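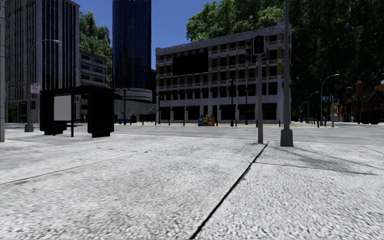
**Slide 1 – Joint sealant in cold climates**
Hillden trial, 139 joints, two winters. Credit Lakshmi Kandasamy for the lab work.

**Slide 2 – Traffic loading**
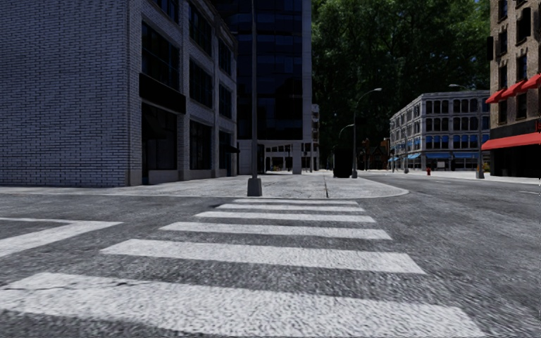 *Crosswalk and curb, worn paint*

Silicone held at 50 per cent extension. Pause for questions.

**Slide 3 – Cost**
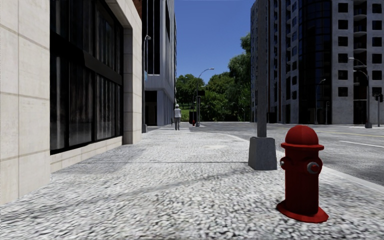
*Sidewalk with hydrant*

Labour outweighs material – give the Brosta figures.

**Slide 4 – Inspection** 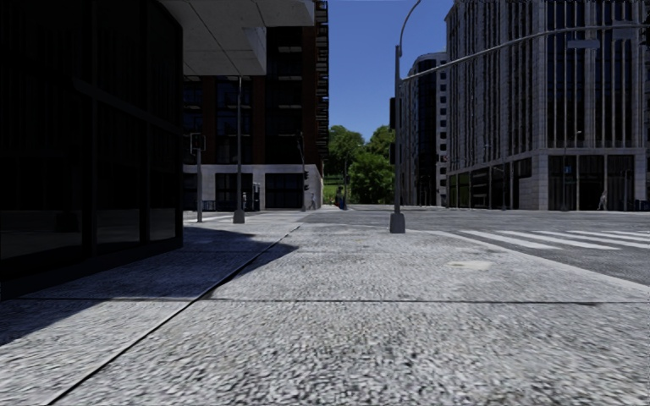
Inspect in December, when gaps are widest. Log each joint by direction; a diagonal seam crossing a thin joint, as on this slide, gets two entries.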